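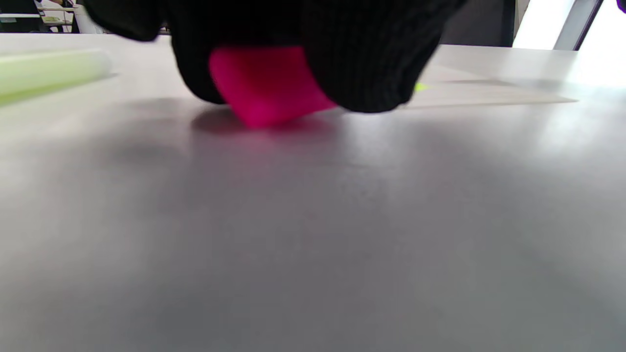 Vitória Moreira
Contributing reviewer, lab software and tools

Home Reviews Software Hardware Guides About

Search reviews Type a keyword Go

Wurnarico 4: a season with a friendlier grasp planner

I put off writing this one for a while, mostly from fondness. I have been using Wurnarico since it was a pile of scripts with a hopeful readme, and it's hard to be fair to software you've grown up alongside. But version 4 has been on our bench machine since January and I think I've seen enough of it now, good and bad.

For anyone coming to it fresh, Wurnarico takes wrist camera video and gives you back grasp candidates, with a planner attached that turns the best one into a motion. The old release was clever and moody. The new one is much calmer, and the biggest reason is the mask editor, which I love! You scrub to a moment you care about, say a gloved hand closed over a pink block on a gray table, click once on the glove and once on the block, and it proposes two separate regions. Black knit against hot pink is easy going for any segmenter, of course. The soft edges and the colored shadow under the block are where I expected trouble, and I did have to pull the boundary in by hand on a good many clips. The brush for doing that is lovely, though, and undo goes back as far as you could want.

I ran 467 clips through it over the spring (Stistitz, which we used before, would have had me restarting the importer by lunch). Import was steady the whole way. Tracking loses small things when fingers cover most of them, and it will tell you so with an orange bar on the timeline — a small kindness that has saved me whole afternoons.

Planning is the weaker half. A fresh plan takes up to 400 milliseconds on our machine, fine for picking up blocks and a little sleepy for anything that moves. Bright windows behind the table still upset the depth estimate, and the exposure setting meant to help is buried three menus down under a heading called Hegazy, after the old calibration module. Please, somebody, rename it.

The Plastach exporter works now, with one catch: it drops your custom labels unless you tick "keep names" every single time.

A seat costs 70 dollars a month, and the students here get along happily on the free tier, which leaves out only batch export. I'd buy it again for the editor. If fast replanning is your main worry, try the trial on your own footage first, and bring some with bad light in it.

Contact Copyright Vitória Moreira Back to top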